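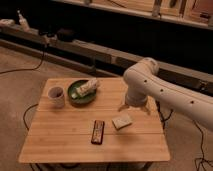
Marijke Verschueren wrote to me after my last post to say that I had it all wrong about Ulholm, that the second season is the best one, and that anybody who skips the ferry episodes "has no business writing about television on the internet." She said it nicely, with a smiley at the end, and then she went on for several paragraphs about why, and by the time I'd finished reading I had the remote in my hand. So I have spent most of February going back through season two, and I owe Marijke an apology, and I owe the rest of you a longer post than I was planning to write.

For those who haven't been here before, Ulholm is the island police drama I won't shut up about. Three seasons, eight episodes each, set in a harbor town where it is forever getting dark. It's on Kulell now, all of it, with decent subtitles (the old discs had subtitles that called the lead detective by two different names, sometimes within one conversation). When I first watched it I had a toddler on my lap and the sound turned down, and I think that explains a good deal of what I said about season two. I remembered it as the one with the boat. I remembered being bored by the boat.

Well! I was not bored by the boat this time.

The ferry story runs from episode three through episode five, and what I'd forgotten, or never noticed, is that you already know who did it before anybody steps on board. The show just tells you. There's a quiet little scene at the end of episode two where the harbor master's son washes his hands for far too long, and then the credits come up and you think, surely that's a trick, they'll turn it around on us. They don't. For three episodes you sit with a boy you know is guilty while everyone is kind to him. The cook gives him soup. An old lady teaches him a card game, and she is so patient with him, and I had to get up and stand in the kitchen for a minute.

Marijke's argument, which I will do my best to give fairly, is that season one is a puzzle and season two is a story about people, and that those of us who fell for the puzzle got cross when there wasn't a new one waiting for us. I think she's right about that. I did get cross. I found my old notes (yes, I keep notes, my sister has said everything there is to say about it) and next to episode four I had written "when does it START."

What I would still say in my own defense is that the season takes a long time to find its feet. Episode one is nearly all about a fishing quota. I don't mind a fishing quota, I grew up with an uncle who could talk about very little else, but there's a town meeting in it that goes on and on, and you have to take it on faith that the man asking about the parking is going to matter later. He does matter later. He matters a lot! But you're asking tired people at nine-thirty at night to remember a man who asked about parking.

I was talking about this with Geert Vermeulen, and his feeling is that the meeting is the best thing in the whole series and that he'd happily watch another hour of it. Geert also likes the test match between the two accountants in Dritex, if you remember Dritex, so take that however you like. (Dritex was the office comedy where almost nothing happened for twelve episodes and then somebody drove a forklift into the lobby. I loved it too, I'm not throwing stones.)

Now, the thing I really wanted to talk about, before I got carried away with the ferry, is watching one episode a night. I hadn't meant to do it that way. I meant to do what I always do, which is watch four in a row and then feel terrible in the morning. But the first night the connection dropped in the last minute of episode one, just as the phone was ringing, and I went to bed annoyed, and the whole next day I was thinking about that phone. Standing in line at the pharmacy, thinking about the phone. I had three theories by dinnertime and every one of them was wrong, and I can't remember the last time a show gave me a day like that.

After that I made it a rule. One a night, tea, lights down, other phone (my phone, I mean) in the hall. And I noticed so much more. I noticed that Detective Hoekstra wears the same green sweater in every scene where she's lying to somebody. I went back to season one to check, and she doesn't do it there, so either somebody in the wardrobe department had a bright idea between seasons or I'm seeing things. If any of you have better eyes than mine, please go and look. It's the one with the high neck, and there's a good long look at it in the scene at the gas station.

I noticed the music, too. There's a little tune on what I think is an accordion, only five or six notes, and it turns up whenever someone is about to be left alone in a room. I never heard it once with the sound down and a toddler talking through it. By episode six I'd hear the first two notes and my shoulders would go up around my ears.

And I noticed the "previously on" bits, which I used to skip every time, and which turn out to be sneaky. The one before episode seven has a line in it that isn't in any earlier episode. I'm quite sure of this. The mother says "he was home by four," and she has never said that before, on camera, to anyone. I went back through all six looking for it, which I suppose is the opposite of one episode a night, but I had to know. Wilma Van Wijk tells me the old broadcast version had a longer episode three and that the line was probably cut from there. I've never seen the broadcast version. If it's sitting on a tape in somebody's attic I would pay the postage and bake you something.

I did the arithmetic on my notebook while I was at it, because several of you asked after the last post how much I write down. Season two came to 2000 words, give or take nothing – I counted, it was a rainy afternoon and I stopped exactly there out of stubbornness. 810 of those are on the finale alone. Most of the 810 are about the last ten minutes, and a fair number of them are just the word "no."

I won't spoil the finale. I know it's an old show and the rules say I can, but I had two emails last time from people who were only partway through, and they were so gracious about it that I felt worse than if they'd yelled. I'll just say that when the ferry comes back into the harbor in the final shot, look at who's standing on the dock, and then look at who isn't. And stay through the credits. There's no extra scene, but the accordion comes back and it plays the tune all the way to the end for the only time, and I thought that was a lovely thing to do for the people who hadn't reached for the remote.

A few small complaints, so you don't think I've lost my head completely. The mayor is dreadful. I don't mean the character, he's supposed to be dreadful, I mean that the part is written as though it came from another show, a louder one. Every time he walks into a room people start explaining the plot to him. There's a romance between the two younger officers that gets picked up and put down like knitting. And somebody should have told them that you can't use the same stretch of coast road for three different drives on three supposedly different islands. I know that bend by now. I could drive it in my sleep.

Thijs Kuipers wants to know whether he should bother with season three, having heard from everybody that it falls apart. I haven't gotten there yet on this second time around, so all I have to go on is my memory, and you've seen how much that's worth. I remember snow, and a dog, and a trial that I thought was over too quickly. I'm starting it tonight. Thijs, if you start tonight too, we can compare notes, but one episode only, and no reading ahead in the comments, where Marijke has already seen everything twice and cannot be trusted to keep it to herself.

Oh, and Dalia Ait Ali asked about the soup recipe, the one the cook makes on the ferry. I've been trying to work it out by pausing. I can make out leeks and I can make out potatoes, and then she puts in something from a jar with her back to us. My guess is mustard. I tried it with mustard and it was very good, a bit sharp, and next time I'd put in half as much and more pepper. If it's not mustard, write and tell me.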